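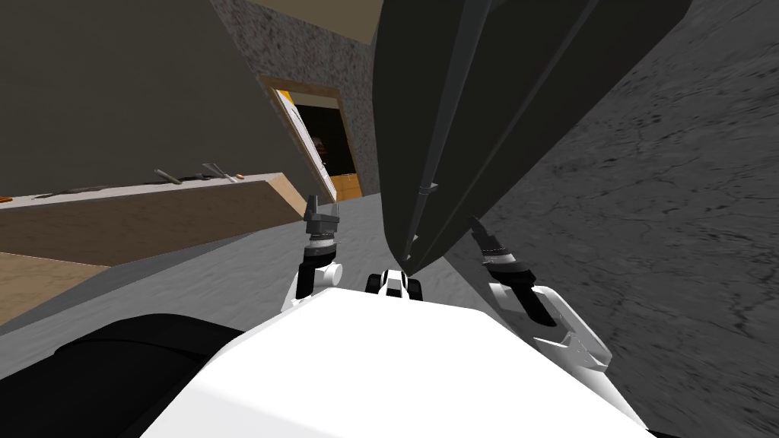 Ticket 535: right gripper stuck against panel, head camera view tilted (sim)
Opened by: Osian Skyrme
Assigned to: Tegwen Pugh
Opened: 15 May 2018
Status: waiting on retest

Osian Skyrme
Hi Tegwen, me again! I'm trying the Kemeys fingers against the Brundar ones in the kitchen sim, same arms, same controller, and I only got as far as the Kemeys set before things went sideways. The right gripper is up against the bottom edge of the big dark gray slab and the controller won't let me back it off. Left arm is fine, it's up in front of the far end of the counter and does whatever I ask. The tools I want to pick up are still lying on the counter, so no grasp numbers yet.

Also the camera is rolled way over. I don't mind a bit of tilt but the counter runs diagonally across my view and it makes teleop miserable (I keep steering the wrong way).

What I tried so far:
Restarted the controller. Same thing.
Dropped the grip force to 30 percent. No change.
Jogged joint 2 by hand from the panel. It moves a hair, then faults with "contact limit".

Tegwen Pugh
Hey Osian. Two separate problems I think. Can you send me the contact log, and tell me which camera mount file you're loading? The Ekuda mount and the Tendier mount have different zero angles, and the names in the menu are nearly the same.

Osian Skyrme
Log attached. And yep, I had the Tendier mount loaded with the Ekuda camera, sorry. Swapped it and the view is level now — much nicer.

Arm is still stuck though. The log shows contact on the finger pad every single step.

Tegwen Pugh
Okay, the Kemeys model has a thicker collision shape than the Brundar one, so my guess is the fingertip is overlapping the slab a little and the solver keeps pushing back. Turn off contact for the right fingers, retract the arm, then turn it back on. Please don't reset the whole room, I'd like to look at that pose myself.

Osian Skyrme
That got it loose, thanks! I saved the stuck pose before I moved anything. I'll run the Kemeys set again with the slab farther from the right arm, then the Brundar fingers from the same start, and post both logs in this ticket.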